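Jiverik Delegate Discussion and Voting System

Miltmont Assembly Equipment
Products / Meeting Systems / Jiverik

The Jiverik system is used to run debates and record votes in meetings where each delegation must be heard in turn and each vote must be traceable. It is supplied to intergovernmental bodies, regional councils, sports federations and national legislatures, and is available for purchase or for hire by the session.

A basic Jiverik installation serves 100 seats. It can be extended to 500 seats with additional delegate units and a second control station. Meetings of up to 300 seats can be run by one operator.

Delegate units

Each delegation receives a desk unit with a microphone on a flexible stem, a request-to-speak button, a language selector and three voting keys (Yes, No, Abstain). A fourth key, marked Present, is used for roll call and for establishing a quorum. Delegations that choose not to take part in a vote may be recorded as present and not voting, a status that many rules of procedure treat differently from abstention. The system keeps the two apart in the record.

Units are assigned to a member by the operator or by an identity card inserted at the desk. When a delegation withdraws from the room, the operator may suspend its unit without removing it from the roll. The time of withdrawal and the time of return are entered in the session log. If a member's voting rights have been suspended under the organization's own rules, the unit may be set to speech only.

Chair's unit

The chair's unit displays the list of speakers, the time remaining to the current speaker and any pending points of order. A point of order is shown at the top of the list ahead of ordinary requests. The chair may grant the floor, limit speaking time, close the list or silence all microphones. A right of reply can be entered at any stage and is held until the end of the item, or until the end of the day, according to the setting chosen.

Voting procedures

The following procedures are included as standard:

Recorded vote, with the position of each delegation displayed and stored
Non-recorded vote, with totals only
Roll-call vote in alphabetical order, starting from a member drawn by lot
Secret ballot for elections and host city selections
Weighted vote by contribution or by population

The required majority is set before the vote is opened and cannot be changed while voting is in progress. Options include a simple majority, a two-thirds majority of those present and voting, and an absolute majority of the full membership. Further procedures can be prepared on request if the relevant rules are provided in writing.

For secret ballots, the link between the desk unit and the vote is discarded before the total is stored. No operator, and no member of Miltmont staff, can restore it. Organizations whose rules call for paper ballots may use the system for the roll and the count announcement only.

Interpretation

Jiverik accepts signals from standard interpreter booths and passes them to the desk units. Where a room has no fixed booths, the Cavalcanti interpreter desk is recommended. It seats 2 interpreters and connects to the Jiverik control station by a single cable. Cavalcanti desks are ordered separately. Customers should note that booths themselves are not supplied by Miltmont and should be arranged with the venue.

Session record

At the close of each meeting the control station produces a log of speakers, times and vote results in plain text and spreadsheet form. Audio is stored separately for each language. Closed sessions can be held with recording disabled; the log will then show only the opening and closing times – no speaker names are kept.

All records remain on the control station until they are removed by the customer. The system does not need an internet connection, and the control station is delivered with its wireless functions switched off.

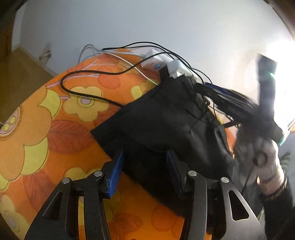
Delivery and setup

Systems are shipped from the Miltmont warehouse in Niltberg. Hired equipment should arrive at the venue no later than the day before the opening session, and access to the room is needed for installation and a full test vote. Desk units are labeled by seat number before shipping when a seating plan has been received. Changes to the seating plan after that point can be made at the control station, although printed nameplates will not be replaced.

For meetings held outside the country of hire, the customer is responsible for customs papers and for confirming that the equipment may lawfully enter the host country. Export restrictions apply to certain destinations. Orders for those destinations are reviewed individually, and delivery dates cannot be confirmed until the review is complete. Customers planning a session in January are advised to place orders early in the preceding fall.

Warranty and support

Purchased systems carry a 2-year warranty on all desk units and the control station. Microphone stems and identity cards are treated as consumable parts. Remote support by telephone is included during meeting hours, and an on-site technician may be booked for the full length of a session.

Ordering

Requests for quotation should state the number of delegations, the number of seats for each delegation, the working languages and the voting procedures in use. A copy of the rules of procedure should be attached. Quotations are issued in writing by the Miltmont sales office.

Related products: Cavalcanti interpreter desk, Jiverik hall display, Jiverik identity card printer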